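Ikitz Planning and Perception Software - Project Gallery

The Ullthorpe Laboratory develops Ikitz, a software stack that joins perception, grasp planning and low-level hand control. The current release was trained on 2,733 recorded episodes, of which 98 were reserved for testing. Edgardo Cruzado leads the work on control. Selected views from November are presented on this page.

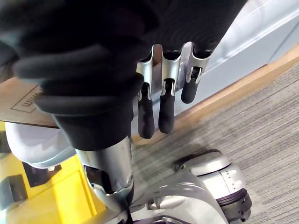 Fingers and thumb from the wrist camera, used by the contact estimator.

Wrist and head views are synchronized before they reach the planner - a step handled by the Porkenel logging tool.
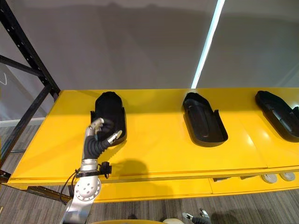 Grasp planning in Ikitz begins with an estimate of each object's position and heading. Candidate grasps are then ranked by reach and clearance. The three black trays on the yellow tabletop share a tapered outline but lie at different angles, so heading is estimated for each tray separately. Reflections on glossy surfaces are masked before the outline is fitted.

Requests for access to the software may be sent to the Ullthorpe office.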